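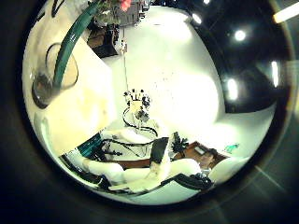 The Zidham wrist camera is a fisheye camera unit fitted to the arms of the Broramer Major, a padded service robot used in homes, showrooms and care settings. It is made by Predeva, a supplier of small optical parts, and is treated in the Broramer manual as a wear item. Most of the routine upkeep of a Major cell concerns this camera, its cable and the soft covers near it.

Mounting

The camera sits in a shallow cup at the wrist and looks out past the fingers. Its lens throws a round picture onto a rectangular sensor, leaving the corners dark. The dark ring is normal and is used during setup: if it is thicker on one side, the unit has been seated at a tilt. Two screws hold the cup, and a third locks rotation. Early units had no locking screw and tended to drift by a few degrees over a month of daily work.

Cable routing

The camera cable leaves the back of the cup and runs over the arm cover to a connector near the shoulder. Enough slack has to be left for the wrist to turn fully in both directions. Installers usually leave a loop of 165 mm at the wrist. A shorter loop pulls on the connector, while a longer one can hang in the view or catch on furniture — chair backs and drawer handles are the usual places.

Covers

The arm covers are white fabric over foam, closed with straps. They are taken off from the wrist upward and refitted in the reverse order. Straps should be snug but should not flatten the foam. A cover that has slipped forward shows up as a pale bulge at the margin of the picture, and the robot may read it as an obstacle.

Calibration

Calibration is done with a printed grid board placed within reach of the arm. The arm moves through 10 poses and the software compares the bent grid lines with the known pattern. The run takes about 9 minutes. It is repeated after any camera change, after a knock to the wrist, and every 303 operating hours. Bright walls and glossy ceilings with recessed lights can wash out part of the view, so exposure is set by hand before the run is started.

Common faults

A picture that drops out only in certain poses nearly always points to the cable, and the connector is checked first. A steady haze means a dirty lens, which is wiped with a dry cloth. Fault code handling differs between the first and second Major controllers, and the two camera firmwares cannot be exchanged.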